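Galeria: a mesa das bijutarias

Bem-vindos a esta pequena galeria. Chamo-me Ľudovít Hrubý e vivo em Portugal há bastantes anos, mas o português continua a ser para mim uma língua aprendida, por isso peço desculpa se alguma frase está escrita de maneira estranha. A minha mulher diz que escrevo como quem preenche um formulário. Talvez tenha razão.

O assunto da página são as bijutarias da nossa casa: pulseiras, colares, anéis, ganchos e outras peças pequenas que se juntaram numa gaveta durante muito tempo. Em October (perdão, em outubro, às vezes ainda misturo as línguas) decidimos tirar tudo da gaveta, ver o que temos e guardar melhor. Cada peça foi para um de três lados: fica, vai para arranjar, ou vai para a minha cunhada, que faz colares novos com contas antigas e os vende na feira.

Nenhuma destas coisas tem grande valor. A maior parte foi comprada em mercados e em lojas de praia. Algumas vieram da loja Kubíček, que fica na rua dos meus pais e onde a minha mãe comprava missangas ao peso, em saquinhos de papel. Ela guardou um recibo de um saco com 500 missangas, e o recibo ainda estava no fundo da gaveta, dobrado em quatro. Não sei onde foram parar as missangas.

Trabalhámos no quarto, à tarde, quando a luz entra de lado e se vê melhor a diferença entre o prateado e o dourado pálido. Para não riscar a mesa pusemos por cima a toalha branca com folhas de palmeira. Foi comprada na Holterel para os almoços de verão e nunca serviu para almoço nenhum, porque a minha mulher acha que as folhas são bonitas demais para o molho de tomate. Para bijutaria serve muito bem. Só as contas verdes é que se perdem um pouco no desenho, e convém passar a mão pelo pano antes de o sacudir.

A caixa preta é da Sernmont. É simples, aberta, de paredes altas e sem brilho. Eu queria uma com divisórias, mas a minha mulher prefere assim, pois diz que nas divisórias pequenas ela nunca encontra nada. Experimentámos antes uma caixa da Peltadport, com tampa, e a tampa ficava sempre aberta por causa das pulseiras grossas. Essa agora tem botões.

Algumas notas para quem quiser fazer o mesmo em casa:

Os fios com contas devem ser guardados esticados ou enrolados largos. Um fio apertado num canto faz nós, e os nós de pérolas pequenas são muito difíceis de abrir. Eu uso dois alfinetes e bastante paciência - a minha cunhada usa só as unhas e é mais rápida do que eu.

As contas de madeira não gostam de água. Limpo com um pano seco e, uma vez por ano, com uma gota de óleo no pano.

Os ganchos e as travessas de cabelo com flores ficam melhor por cima de tudo. As flores são a parte fraca e partem com o peso das outras peças. Já perdemos assim uma travessa branca que tinha vindo do casamento da minha prima.

As peças de metal claro escurecem se ficarem junto de elásticos velhos. Isto aprendi tarde, com um colar que era prateado e agora é de uma cor que não sei nomear.

As pulseiras rígidas, das que não abrem, devem ir para o fundo, deitadas. Se ficam em pé, tudo o resto entra por dentro delas e depois sai tudo junto, como uma rede de pesca.

Ainda falta tratar dos brincos. São muitos e quase sempre sem par, por isso ficam para outra segunda-feira em que eu esteja em casa. A minha mulher já separou num pires aqueles de que não quer desfazer-se, mesmo sozinhos, e eu não discuto.

Quem tiver perguntas sobre a limpeza das contas ou sobre como abrir nós pode escrever para o endereço no fim da página principal. Respondo devagar, mas respondo. Também aceito com gosto correções ao meu português, sobretudo nos nomes das peças. Ainda hoje não tenho certeza de quando se diz pulseira e quando se diz bracelete.

Fotografias da mesa
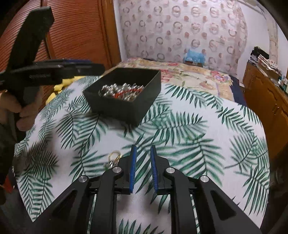
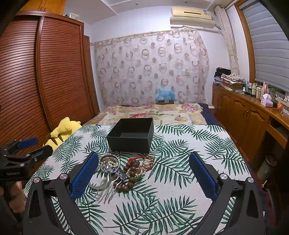 A caixa preta na toalha das palmeiras: na primeira fotografia com bijutaria dentro, na segunda vazia, com as peças à frente. O cordão vermelho vivo, junto das contas castanhas de madeira na segunda, é o preferido da minha mulher.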